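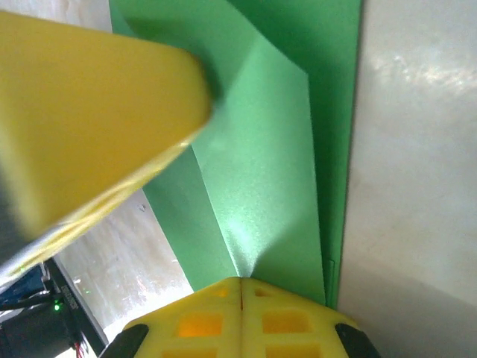 ## Miltovow craft packs: progress report to the Hamdan fund

August 19, 2020

Thank you, once again, for your patience and your very kind notes over the summer. When we first wrote to you we promised 200 craft packs for the Brokus reading rooms, and I'm glad to say the work has moved along nicely, though the green material has taken up more of our attention than I ever expected it to!

We have spent most of this period on folding and handling. A firm crease looks lovely on the green, but it also makes the piece want to spring open again, so we are still deciding how many folds each pack should ask of a child. The trial pack of 30 went out to Hirus, and the comments that came back were mostly about the folding sheet (plus a sweet request for more colors). 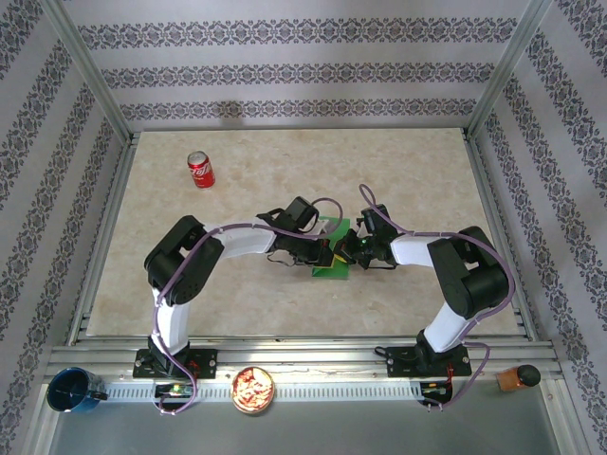 **Will the packs still be ready for November?**
The plan is to send all 200 in the first half of the month, provided the second order of green arrives when the supplier says it will.

Storage is the other matter I wanted to mention. Light pieces don't like to lie flat for long — we now keep them under a board overnight, and I would like to put a little of the remaining money toward a proper flat drawer, if you are happy with that.
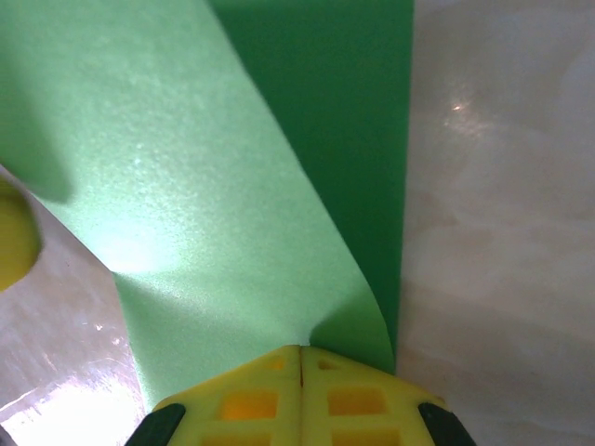
*Green pieces, with a lifted edge on the lighter one.*

The instruction leaflet is with the printer in draft, and I'll send you a copy along with the next set of receipts.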